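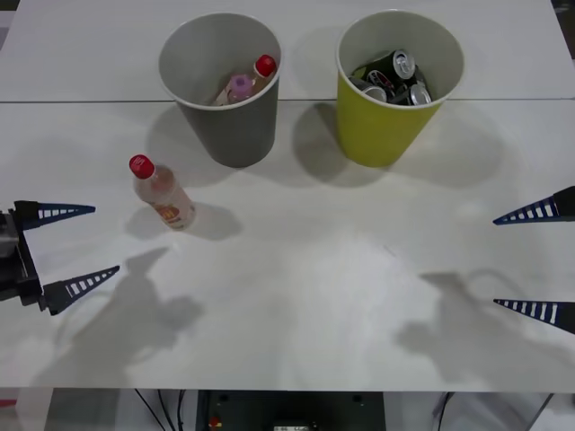 Sorting policy drops to near zero on the last bottle – is this a data problem or an eval problem?

Asked 24th March in Imitation Learning / Manipulation

I am trying to reproduce the bottle and can sorting result from the Vilik report on our own two-arm table. Bottles go in the gray cup, cans in the yellow-green one. We collected 200 teleoperated demonstrations, every one starting from a full set of loose items and ending with a clear tabletop. The policy predicts action chunks from the fixed camera plus joint positions. There are no wrist cameras.

Whole-episode rollouts look reasonable until one item is left. With a single bottle lying on its side and both grippers open, the arms hover and make small corrections, and neither one commits. If I put a second item back on the table, the same checkpoint usually picks one of them up within a few seconds.

Scoring is where I am stuck. If I count an episode as successful only when everything is sorted, we get almost nothing. If I score per item, the number is close to what the report gives. The report says "success rate" and does not define it. Which one are people using, and is the last-item stall a known effect?

Training details: chunk length 8, no history, normalized joint targets, standard color jitter. Validation loss is flat from early on and does not separate the checkpoints.

– ambrosio_bench

Answer 1 (accepted)

Two separate questions, so two parts.

Scoring. Report both. Per-item success hides the stall completely, since easy early picks dominate the average. Whole-episode success hides everything else. What we do in the Skarkar runs is log success conditioned on the number of items remaining and plot that as a curve. A policy that is weak at grasping gives a low flat curve. A policy with your problem gives a flat curve with a cliff at one. You cannot compare with the report until its authors say which they used, so write to them.

Stall. My guess is arm choice. With several items out, there is nearly always one that clearly belongs to the left or the right arm. With one bottle near the middle, your operators probably used whichever arm they felt like, and the policy averages the two or flips between them at every chunk boundary. Check it before collecting anything:

1. Take the final segment of each demonstration and label which arm made the pick.
2. Plot arm against bottle position. If the labels are mixed over a wide band, that is your ambiguity.
3. At rollout, place the last bottle well outside that band, left side, then right side. If the stall goes away, you have confirmed it.

If confirmed, fix a rule for the operators (left of the cup seam line you choose, left arm, otherwise right) and re-record only final segments. You don't need full episodes. Executing more of each chunk before replanning also helps, at some cost in grasp accuracy.

Also look at cap direction. A bottle with the cap pointing away from the chosen arm needs a different wrist approach, and final segments may cover only a few orientations.

– Cherry Mae Saludo

Answer 2

Could be the full cups. By the last item they look nothing like they do at the start, and without wrist cameras the policy may be reading "cups full" as "done". Try one bottle with empty cups. We had this on Gultoser and adding idle frames at the end of demos made it worse, so trim those.

Comment from ambrosio_bench

Ran both tests, 8 trials per condition. Last bottle far left, cups full: 7 picked. Middle, cups full: none. Middle, cups empty: 4. So both effects are present, arm choice being the larger. Trimming the idle tails first, then re-recording final segments in April.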